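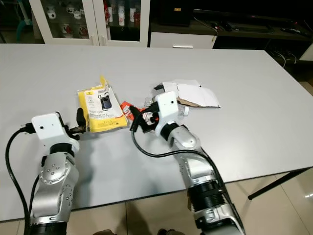
Two robot arms over a white table, with a yellow package

Potau

Potau is a betting card game for three to five players, played with a shortened pack of 32 cards. It is related to the older draw forms of poker, but each player may exchange cards only once and the last round of betting is done with one card face up. The game is played mostly in small clubs and on the internet site Mastar, which has offered it with play money and with real stakes.

Origin

The rules were first written down by Soon-im Yoon, a teacher of mathematics, who learned a similar game from her relatives. Her version removed all cards below the seven and added the rule of the open card. A printed booklet of 11 pages was given to guests of her card club, and copies of it passed to other clubs. The name is of uncertain origin. Yoon wrote that she heard it from her uncle and did not know what it meant.

Rules

Before the deal every player puts one chip in the pot. Five cards are dealt to each player, face down, and a first round of betting follows. The players who remain may then exchange up to two cards. When five people play, the pack can give only seven cards for exchange, so the last player in turn may have to keep a card which he or she wished to change. Experienced players consider this when they choose how much to bet from the last seat.

After the exchange each player turns one card face up, all at the same moment. The card is chosen by its owner. A second and final round of betting is held, beginning with the player who shows the highest card. If two show the same rank, the one nearer to the left of the dealer begins.

The hands are ranked as in poker, with one difference: a flush is higher than a full house, as it is harder to obtain from a short pack. The ace may be counted as low in a straight, below the seven, but some clubs do not allow it.

Tournament play

The best known event is the Ki Open, held each November. The first one had 8 tables and was won by Kyung-hwa Tak, who had played mainly chess before. In later years the entries grew, and the most recent Open received 913 players in its online qualifying stage. Ju-won Pyo is the only person who has won the title twice. His second final, against Ye-rin Um, is often discussed in the clubs, because Um folded a straight after he showed an ace.

Ro-un Shin has directed the tournament for several years. Under his direction the time for a decision was limited, and the dealer's seat is now drawn by lot at the start of each table.

Variants

Flokix is a faster form for two players only. There is no first round of betting, and both players exchange before any chip is added to the pot. In "blind Potau" the open card is picked by the neighbour on the right, without looking. It is played more for amusement than for stakes.

See also: draw poker, stripped pack, five-card games

This page was last changed on June 10, 2025.

We use cookies to remember your settings. Accept | Read more

Contact | Copyright notice | Back to top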